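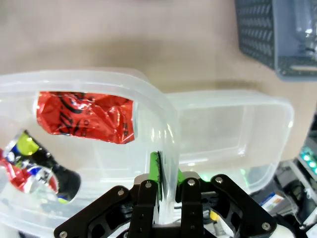 Support > Tickets > Label printing > Urrego desk

Search tickets Enter ticket number or keyword Go

Print this page | E-mail this page

Ticket 335: Labels come out blank after the first page
Opened by: Zoila Escobar, Flomthorpe stockroom
Status: Closed

Problem
When I print shelf labels from Clernora, the first page is fine and every page after it is blank. The printer feeds the sheets at normal speed and shows no error. Started after the January update. Printing a PDF from the same computer works.

Reply from Urrego desk, 9:40 a.m.
Please restart the print service and try a batch of 60 labels. Tell us which template you are using and whether the Dosstead office sees the same thing.

Zoila Escobar, 10:15 a.m.
Restarted, no change. Template is "Bin, large." Dosstead uses the same template and their labels print fine. They have not installed the update yet.

Reply from Urrego desk, 11:05 a.m.
The update reset the page height on custom templates, so page 2 starts below the printable area. Open Template Settings, change Page Height from Auto to Letter, save, then close and reopen Clernora. The change does not apply until you reopen it.

Zoila Escobar, 11:30 a.m.
Changed it and reopened. All pages print now. The barcode sat a little low, so I moved the top margin up by 2 mm. Scans fine. I let Dosstead know to check the setting after they update. OK to close.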